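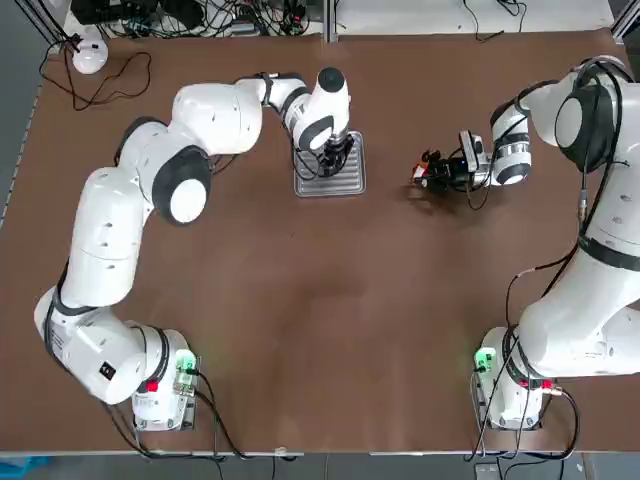
Ticket: tray align, two-arm policy, left gripper presses too low
Project: Tadinau / bench 2
Status: open
Priority: blocks the Stilimell comparison

What we see
Left gripper goes down on the gray ridged tray and keeps pushing. Right one hovers off to the side and waits. Policy is the Ayele checkpoint, 1,900 demos. 7 of 11 rollouts end in a force stop on the left arm. Baseline (scripted, same start poses) has no stops.

Tried so far
- restarted both arms, green lights on both bases, no change
- re-ran hand-eye on the wrist camera, error looks the same as before
- swapped the side view for the head view only. Worse
- checked the gripper over the tray from the side camera, desk lamp left where it was. Small dark round thing out on the brown top, leave it, it's in the training scenes too
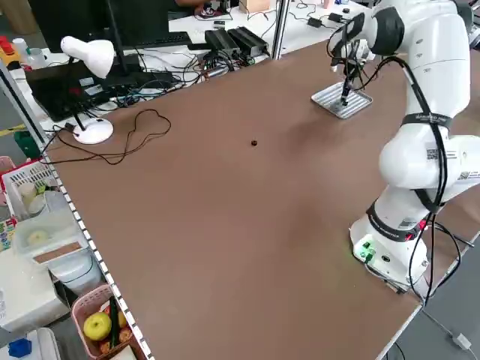

Current guess
Depth on the ridges. Metal surface, grooves, glare - height estimate drops and the policy chases it. Would fit with the stops being left arm only. Not proven, dont put it in the results section yet.

Next
- rerun all 11 with the lamp off, same seeds
- log wrist force at full rate, the Dodberg logger was skiping samples
- if stops go away, retrain with lighting changes and rerun Stilimell numbers

Will update after the evening runs.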